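Sep 24, 2024, bench notes, tube room

Moved the Greninmont batch out of the old cardboard boxes this morning. 216 tubes, all capped. Two labels had come off in the box, matched them by elimination against the Lakatos sheet, wrote the numbers back on in marker. Someone pls check me on those before they go anywhere.

Labels: the Stinus rolls are no good on cold tubes, they curl at the seam by lunch. Switched to the narrow ones from the second drawer. Only one and a half rolls left. Reorder before October.

Layout, trying this again:
- white sheet down on the table first, wiped
- well plate on the left
- rack on the right, long side running away from you
- caps all one color per rack, otherwise the sheet means nothing

Had the rack sideways last week and kept reaching over the near row to get the far one. Lengthwise is better, at least for me. Still lose my place past the middle. Maybe a strip of tape down the side every fifth row? Imre had tape somewhere.

Plates: box said 491 on the lid, that's the old lot number, NOT how many are in there. Crossed it out. Please stop writing lot numbers on lids in the same pen as everything else.

Fill order for the Jistesau set is row by row, left to right, A1 first. Did the first plate column by column out of habit and had to redo the whole map. My fault. Map is corrected now, old one is torn up, dont go looking for it. Stopped at tube 138, rest goes tomorow.

Plate lying flat, wells up, rack full with the dark gray caps:
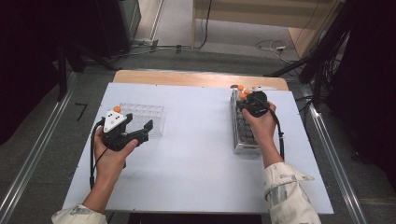
Barnabás Gál thinks the plate should go behind the rack and not beside it, because you end up carrying each tube across the whole sheet and over the open wells, and one drip spoils a row. He'd also put a lid over the finished half. Fair on the lid. Behind the rack I can't read the row letters, so leaving it beside for now, will try his way on a spare plate w/ plain water.

To do:
- lid for the done half
- tape from Imre Dudás
- narrow labels
- second rack is missing a foot, wobbles, don't use it for anything uncapped
- copy the new map into the binder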